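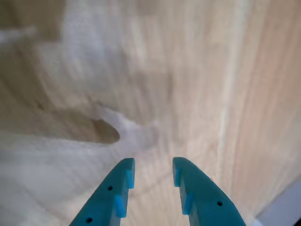 **Does a hobby smith need a concrete floor to use a post vice properly?**

A concrete floor helps, but a heavy enough base plate will do the same job on timber, brick or packed earth.

# Drillbridge launches free-standing base for post vices

3 April 2023

Drillbridge, the workshop equipment maker based in Praslow, has put its first free-standing post vice base on sale. The Manalo base is meant for smiths and metalworkers who rent their workshop, share it, or for some other reason cannot bolt a vice to the floor or to a wall.

A post vice, also called a leg vice, carries the force of a hammer blow down its leg to the ground. It works best when the leg has something solid to stand on and the mounting bracket cannot shift. The usual answer is a large post sunk into the floor, or a bench too heavy to move. Both are hard to arrange in a garage with a tenancy agreement.

The Manalo base is a steel plate 14 mm thick with a square upright welded to it. The vice bracket bolts to a slotted head on the upright, and the foot of the leg drops into a cup fixed to the plate. The slots let the head move up and down, so the same base will take old vices with legs of different lengths. Second-hand vices vary a good deal, and many are missing their original bracket. A blank bracket is included for owners who want to drill their own.

The base weighs 100 kg without a vice. Two wheels at the back edge stay clear of the floor in normal use and touch it only when the upright is tipped back with the handle supplied. Most users will want a second person for this, particularly with a large vice fitted. The smith's own weight adds to the hold, as the plate is wide enough to stand on from the front or from either side.
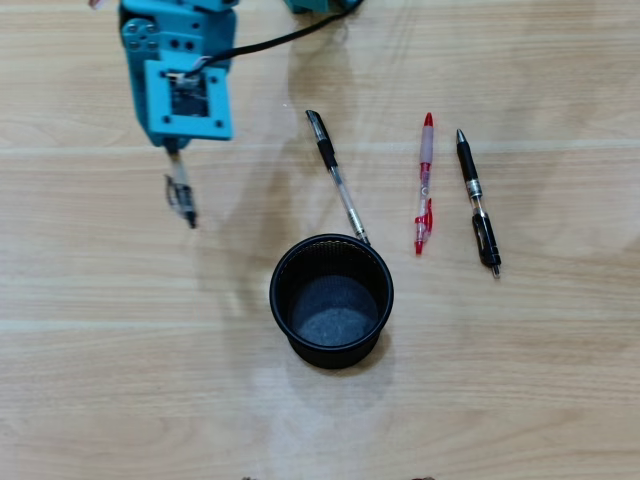
## Testing and changes

Drillbridge ran three trial bases in a shared forge at Fendport through the winter. They were used for bending, twisting, upsetting and general filing work. The first version had a round upright, and the bracket crept around it during heavy twisting. The upright was changed to square tube and the head was given a second pair of bolts. Neither change has added to the width of the plate.

Users at Fendport also asked for somewhere to keep tongs and punches. A rack was tried on the left of the upright, but it rattled and got in the way of long bar. It has been left off the standard base and will be sold as a separate part, which can go on either side or at the back — there are holes ready for it in all three places.

The trial bases had a painted finish, which chipped where hot scale fell on the plate. Production bases are supplied oiled, with no paint. They will mark and darken with use, and should be wiped down with oil from time to time if the workshop is damp.
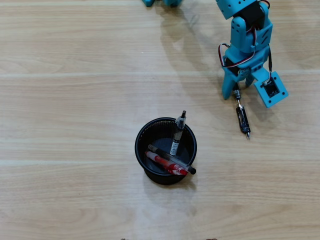 The cup that holds the foot of the leg has a drain hole for the same reason. It should be kept clear of scale and filings, and the bolts on the head should be checked after the first week of use and then every month or so.

## Price and availability

The Manalo base is made in Praslow and can be ordered from Drillbridge now. The first run is of 1000 bases, and a second run is planned for September. The base comes in two parts, the plate with its upright and the head, along with the bolts, the blank bracket and the tipping handle. Assembly needs two spanners. The vice is not included.

Delivery is to the kerb on a pallet. Buyers can also collect from the Praslow works by arrangement, and should bring a vehicle that can carry the load safely. Spare heads, cups and wheels will be stocked separately, along with the tool rack.

Press enquiries and requests to see the base in use should be sent to the Drillbridge office in Praslow.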